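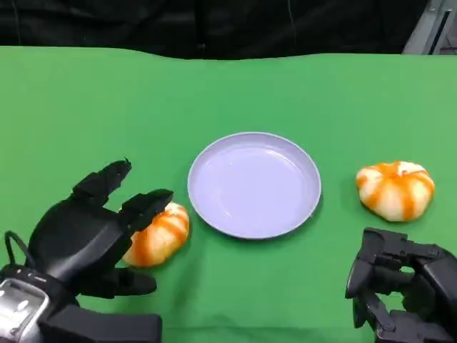

Two pumpkins, one plate, both hands low at the near edge.

4 min read

Quick one, wrote this up between sessions so excuse the state of it. It's the house rules for running two-handed table tasks, the way we do them at Nurkalar. Napaporn Ruangrit has the long version. Read hers if you're new. This is the one you stick on the wall.

Before power

Cloth first. Pull it as flat as it'll go, small creases are fine, a ridge under a plate is not. Check nothing is hiding under it. Check the cables. A loop behind the wrist is ok as long as it can't catch on a finger or drop over the table edge at full reach. Move both arms by hand if your model lets you and watch the loop while you do it.

Screws on the finger plates and brackets: finger check, then driver. Do the small ones too. They work loose long before the big pivot one and you wont hear it happen.

E-stop. Press it, see that it really cuts drive to both arms, reset. Every session, not every morning. We had a stop in May that only cut one side.

Laying out

Plate in the middle. One object each side, within easy reach of its own hand. Left hand takes left, right hand takes right, no crossing over. If the task needs a handover, that's a different sheet (ask for the Asora one).

Keep spare props off the cloth. Anything the policy hasn't been told about goes in the box.

Light, hollow, or soft things only until the grip limits have been checked on that exact object. Toy pumpkins are good for this, the ribs give the fingers something to find.

Running

1. Say "going live" out loud. Wait for an answer from everyone near the table. A nod doesn't count.
2. Start slow. Our cap is 25 per cent of full speed for the first 3 runs of any new layout, then up in steps.
3. One hand moves, other holds still, until both have done their own pick cleanly. Then let them go together.
4. Whoever has the stop does nothing else. No typing, no phone, no fetching props. 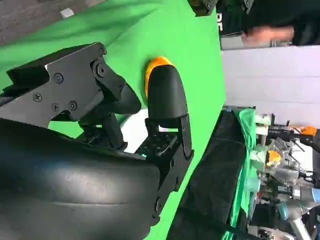

People. This is where most of our write-ups come from, so read it twice. Anyone on the far side of the table stays back from the edge while drive is on. No reaching over to nudge an object straight. No pointing at things across the cloth, either, hands drift forward when you talk. If something needs moving: stop, say "stopped", wait for both arms to settle, then reach. Sleeves up, lanyards off.

Gloves don't change any of this. A glove wil not save a finger from a linkage.

After

Park both hands open. Drive off, then power off, in that order. Put the props back and note the layout number in the log (we're on 158). If a finger touched anything it shouldn't have, write it down even if nothing broke. Two lines is plenty.

Beyene bench is the same rules apart from the cap, which is set in the controller there, so leave it alone.

Updates to this sheet go through Napaporn. Last change January 13, 2021, added the bit about nods.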